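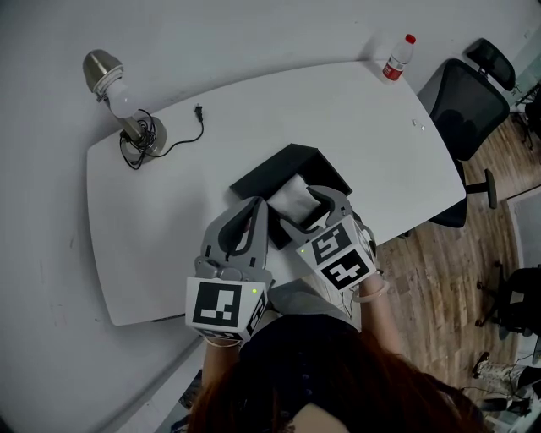 Wuven is recruiting six handling operators for the returns and repacking department at our Geltdale site. The posts are part of the Avumari project, which will bring robot arms onto two of our repacking benches next year. Before that can happen, the arms need a large number of recorded examples of the work being done by people, and making those examples is the main part of this job. You work at a table with a gripper in each hand in place of your fingers, reaching into an open black box to deal with the white tissue or paper inside, and you do it again with the next item. The printed black-and-white squares on the white cubes are there so that the position of each gripper can be followed. You do not need to understand the software to apply.

Posted: Sep 7, 2024
Job title: Handling Operator (Avumari project)
Location: Morrison Building, Geltdale
Posts: six, of which four are full time and two are part time
Contract: fixed term to start with, see below
Start: October
Reports to: Naheed Kazmi, Returns Manager

About the department

Returns and repacking takes back goods that customers have sent in, checks them, and puts the ones in good order back into stock. Most of it is small household items and gift lines. Each item comes out of its packaging, is looked over and cleaned if needed, and goes back into a box with fresh wrapping. At present all of this is done by hand.

Some of it is skilled and most of it is repetitive. We have had people off with sore wrists and shoulders in every winter peak, and the evening shift has been hard to fill. Those are the two reasons the company agreed to try the arms in this department before any other.

What you will do

On recording days you will be at one of the project tables. A session leader gives you a task, such as opening a box and taking out the wrapping, folding a flap, coiling a cord or putting a small part in a tray. You carry it out with the grippers at a steady pace, the items are put back, and you repeat it with small changes in where things are placed. If you drop something, carry on and pick it up as you would at work. The session leader will decide whether to keep the attempt.

On other days you will be on the ordinary repacking benches with the rest of the team. We want the people making the recordings to know the real job, so every operator spends at least two days in five on the benches.

You will also:

set out and clear your own table
note down any item that is awkward to hold with the grippers, and why
report faults with the equipment to the session leader
attend a short team meeting once a week
help test the arms when they arrive, by feeding the benches and finishing the items the arms cannot do

Each operator is expected to complete 240 hours of recording over the contract. There is no target for the number of attempts in a session, and your attempts are not timed against anybody else's.

What the arms will change

People already in the department have asked about this and applicants will want to know too, so the position is set out in full.

The two benches due for arms are the ones that handle small boxed goods. The arms are meant to do the opening, unwrapping and first sort. Checking for damage, cleaning, and any decision about whether an item can be resold stay with people. Glass, textiles and anything over bench size are outside the project.

Four people work on those two benches now. None of them will be made redundant as a result of the project, and this has been put in writing to staff. Two have asked to move to checking and will be trained for it. The other two will stay and run the benches with the arms, on the grade above their current one. We can say this about the first two benches only. A decision on further benches will be made after the first year of use, following consultation, and we are not going to guess at the result in a job advert.

We do expect the work to feel different. Bench staff currently see an item through from start to finish, and some of them like that. With the arms in place there will be more checking, more clearing of jams and more standing at one point waiting for the next item. We would like operators who will tell us plainly when that is not going well.

Recording and privacy

The sessions are filmed from above, and your hands, arms and hair may be in the picture. Your face is not needed for the work. Any clip that shows a face is blurred before it leaves the site. Recordings are stored under a number, not a name, and are used for training and testing the Avumari arms. They are not used for appraisals, attendance or discipline. You will be given a consent form to read before the interview so that you can raise questions there. If you leave, your recordings are kept unless you ask in writing for them to be removed.

Who we are looking for

You should:

be comfortable using both hands for fiddly work
be able to sit at a table for sessions of up to 80 minutes, with a break after each one
be patient with doing the same task many times
turn up on time and let us know if you can't
be able to follow spoken and simple written instructions in English

Packing, sewing, catering, care work or assembly experience would all be useful. So would none of these if you are good with your hands. Left-handed applicants are particularly welcome, as our current recordings are nearly all by right-handed people. You can wear glasses, and a plain bracelet or a watch is fine at the recording tables. Loose sleeves need to be rolled up.

If you have a wrist, hand or shoulder condition, please still apply and tell us about it. The tables and chairs can be adjusted and sessions can be shortened — we have done this for one member of staff already.

Pay and hours

Pay is at the department's bench operator rate, with the same holiday, sick pay and pension as other Geltdale staff. Recording days are paid at the same rate as bench days. There is a further payment of £400 on completing the recording hours, which part-time staff receive in full.

Full-time hours are worked on the day shift, 8.00 to 4.30 with an unpaid half hour for lunch. Part-time hours are mornings or afternoons and can be agreed at interview. There is no weekend working on the recording side. Overtime on the benches is offered in the run-up to Christmas and is voluntary.

The contract is for nine months. At the end of it, operators will be considered for permanent bench posts ahead of outside applicants. We can't promise how many there will be.

Current staff

Staff already at Wuven may apply for a secondment and keep their present post open for the whole period. Speak to your supervisor first. You don't need their permission to apply, but they will need to plan cover.

How to apply

Ask for a form at the Geltdale gatehouse or from the recruitment desk in the Morrison Building. A CV is not required. Tell us in a few lines what work you have done with your hands, paid or unpaid, and which hours you can do. If you would find it easier to apply by talking to someone, say so at the desk and a call will be arranged.

Interviews last half an hour and include a short try with the grippers. It is not marked — most people find them clumsy at first, and it is mainly so you can decide if the work would suit you. Travel within the county is repaid on the day if you bring the ticket.

Questions about the job, including the changes to the benches, should go to Naheed Kazmi through the recruitment desk. Applicants not selected this time can ask to be kept on the list for the second recording period.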